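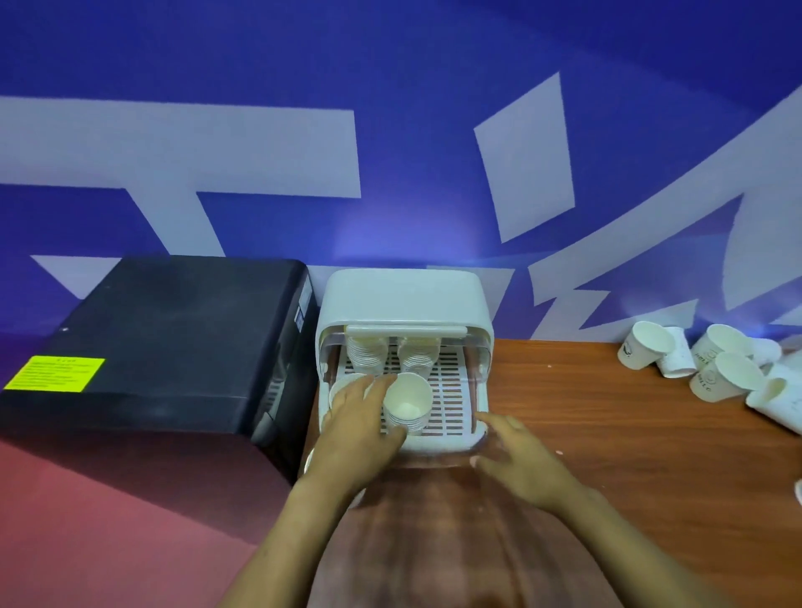 Newsletter > July > Shop floor & kitchen

Can it do the cups yet?

Short answer, no. Longer answer below, written fast, the issue closes tonight.

Background for anyone who skipped the spring meetings. Toveck makes an arm on a wheeled base and wants it in break rooms and small cafes. The pitch is the boring jobs. Wipe the counter, empty the rack, put out cups. Morikawa is after the same market with a two-arm machine bolted to a bench. Both came to the open evening in Sivton and both got asked the same thing, by Nisha Tripathi, from the back row: can it restock paper cups.

Not a glamorous question. Good one though. Paper cups are awful. They weigh nothing, they nest, they stick to each other, squeeze one and it goes oval and then it won't go back in the stack. Tip a few over on a table and every one points a different way. Mouth up, mouth sideways, base toward you. A person doesn't even look properly. Grab, flip, drop it on the pile, done. And a cabinet makes it worse — roof overhead, walls both sides, other stacks right where your fingers need to go.

Toveck went first. Loose cups on a bare bench, cabinet next to them. It got the upright ones fine. Slow, fine. Cups on their side it nudged first with the back of the gripper, to roll them round, which looked clever the first time. Second time it rolled one onto the floor. Then the stacking. Getting cup onto cup is a tight fit and the arm comes straight down, so if the lower one leans at all you get the rim catching and the whole stack folds over. Anatole Hamel was timing with his phone. 177 seconds for 5 cups. He then did the same 5 by hand while talking to somebody and didn't bother to time it.

To be fair to Toveck, they let us move things. Their engineer didn't mind when Mechthild Mayrhofer shoved the cabinet over and turned it a bit. The arm found it again. Two years ago that would of been the end of the demo.

Morikawa's two arms are the better idea for this, I think. Watch your own hands sometime. One goes in for the stack, the other steadies the cabinet or the tray so it doesn't skate away. You don't plan it. One-arm machines have to hope the furniture is heavy. Morikawa's braced with the left, reached with the right, got a full stack in without crushing it. Applause! Then it tried to get the next stack in beside the first and knocked the first one over backing out. It had no idea. Carried on and reported the job complete.

That's the bit that bothers me more than speed. Slow is OK in a break room at night, who cares. A machine that says finished when there are cups lying in the back of the cabinet, that's a person's job again in the morning, plus the walk over to find out.

Other chores, from my notes, in the order I can read them:

Wiping a flat counter. Pretty good, both of them. Neither goes behind anything, so the dust on top of and behind the appliances stays put.

Emptying a drying rack. Mugs yes. Spoons no. Lids, no idea, nobody brought lids.

Sorting screws at Heltness. Darren Pearce says the fixed cell they run there does all shift without fuss, but it only ever sees one tray, one light, one size of screw. He says change the tray and you lose a morning. Still, that's a machine doing a chore for money, today, and the kitchen people can't say it.

Folding aprons. Please no.

Toshiko Aoki made the point that we keep asking whether the robot can use our cabinet when we could buy a diffrent cabinet. A tube dispenser on the wall takes a whole sleeve of cups and needs filling once in a while. True. Cheaper too. But her own kitchen has the cabinet kind, so does mine, so does every place I've had coffee this month, and none of them are going to refit for a robot that might show up later. Lidded box, slotted tray, cups in there to keep clean. It has to work with that or it doesn't work.

Where I land. Shop floor, fixed job, same parts every time: yes, has been for ages. Kitchen, half tidy, things lying any old way: not this year. Restocking is hands work for now. I'd look again when one of them can tell it's dropped something. Mechthild thinks next summer, Anatole laughed at her, there is a lunch riding on it.

Both firms have been asked back. Bring your own cups this time, different sizes, we want some variety. Printed ones too, plain white on a pale bench may of been hard on the cameras and Toveck's engineer did complain. If anyone has a spare cabinet they don't mind getting scratched, tell Nisha.

Screw tray write-up from Darren next issue, if he sends it.

Contact the editors | © 2018 | Back to top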